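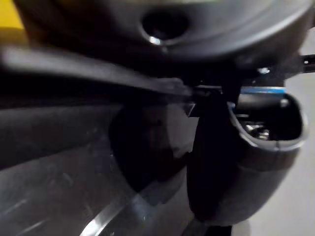
I have owned four fans in my adult life and have been let down by every one of them in its own way. The first hummed. The second leaned. The third had a remote control that worked only from directly in front of the fan, where one could also simply reach out and press the button. The fourth is the Plendance tower fan, and I have now slept next to it for 28 nights, so I feel entitled to an opinion.

**What it costs and what shows up**

I paid 50 dollars at Drolgate, the discount place by the highway where the carts all pull left. The Trorska, its obvious rival, was on the same shelf for a bit more and had a nicer box. I went with the Plendance because the display model was switched on and the Trorska's was not, and it was a hot day. I make most of my major decisions this way.

Inside the box you get the tower, a base in two halves, four screws, a remote, and a manual in which one paragraph covers assembly and six pages cover not putting the fan in a bathtub. The base halves snap together with a crack that sounds exactly like plastic breaking. It wasn't, but I spent a minute on the floor checking.

**Does it move air?**

Yes. Speed one is a rumor. Speed two is a pleasant breeze that reaches the far side of a double bed. Speed three will turn the pages of a paperback for you, though it has its own ideas about pace. The side-to-side swing is wide enough for a bedroom and stingy for a living room, where whoever sits at the end of the couch gets the breeze for a second and then has to wait for it to come home again.

It does not cool the room. No fan does, and the phrase "arctic comfort" on the packaging should be read as poetry.

**Noise** 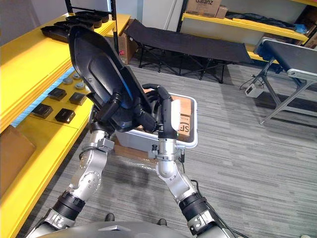 On the lower speeds I'd call it quiet, with one exception. At the left end of its swing there is a click. It's a small click, the sort of sound a pen makes in another room, and for the first few nights I didn't hear it. Then I heard it, and since then I have heard very little else. Turning the swing off cures it. So does putting a folded dish towel under the back of the base, for reasons I can't explain and have decided not to look into.

Speed three is loud. You'll be turning up the television, and then you'll turn the fan off during a quiet part and get shouted at by a car commercial.

**The display**

The temperature reading on the front is set in bright blue numerals that could guide ships. There is a dimmer, which takes it from "very bright" to "bright." I put a strip of black tape over it. The reading wasn't much use anyway: it said 2 degrees more than the thermometer on the wall, and at bedtime in July I don't need anything exaggerated.

**The timer**

Good, with a catch. You can set it in one-hour steps, and it beeps at each press, and it beeps again when it shuts down. So the fan waits until you're asleep, stops, and tells you about it.

**Cleaning**

The rear grille comes off with a single screw and rinses clean in the sink. This is the best thing about the whole machine and the manual barely mentions it. My old Prado box fan had to be cleaned with a chopstick and a sock.

**Should you buy one?**

If your bedroom is small and you own a dish towel, sure. For a big room I'd look at the Trorska, or at least ask someone to plug it in. The warranty is good for 1000 hours of use, a figure I have no way of tracking and I suspect they don't either. I'll keep mine until December, put it in the closet behind the coats, and check next summer whether the click has gone anywhere.

Three and a half stars. It would have been four without the beeping.

*Posted 01/07/2019*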